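Self-folding gift boxes, anyone still buying them flat?

Levier_2 wrote:
Tue 18 April
Lanholm wants me to switch to these aqua flat-pack boxes. Colour's nice. Not convinced by all those tabs. 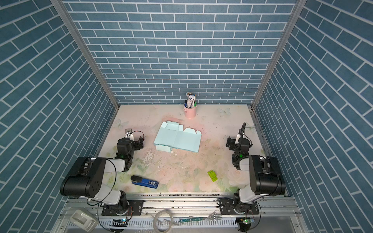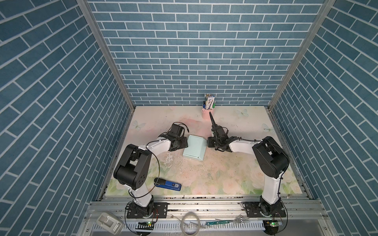

Replies

darnance wrote:
I'd pass. Creases go grey wherever you change your mind. Glue is cheaper than sorry.

zhong1484 wrote:
Disagree, tabs hold fine if you crease every flap first. Your floral top looks scuffed though, I'd put paper down.

Levier_2 wrote:
Every flap? For a whole market in May? I'll believe it when I see it.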